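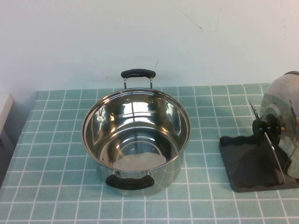

Ledska Kitchen Arm Kit: your questions

I've been selling and tinkering with the Ledska kit for a while now, and these are the things people email me most (keep them coming!).

What comes in the box?
The arm, the clamp, two sets of finger pads, the power supply and a card with the setup steps. Pots and lids are up to you, so use what's in your cupboard!

Can it put a lid on a pot?
Yes, and it's my favorite job to teach it. Start with the lid upright in a stand so the knob is easy to grab, and leave plenty of room between the stand and the pot. I'd run it 100 times empty before you even think about soup.

Does shiny steel confuse it?
It can. A mirror finish throws back everything near it, tablecloth included, and the older Bisine software sometimes went for the reflection. The February update is much better, but dim the overhead light if you're still getting misses.

Do I need a special table?
Nope. Mine gets used on a plain old table with a checkered cloth. Just smooth out the wrinkles under the stand, or it'll rock a bit when the arm lets go.

How much does it cost?
The kit is $2,659, and spare finger pads are $113 a set. Shipping from our Jollthorpe workshop is extra.

Can I use the Ginting gripper I already own?
You can, with the $248 adapter. Tell me which one you have before you order, please, as the very first model has a different bolt pattern.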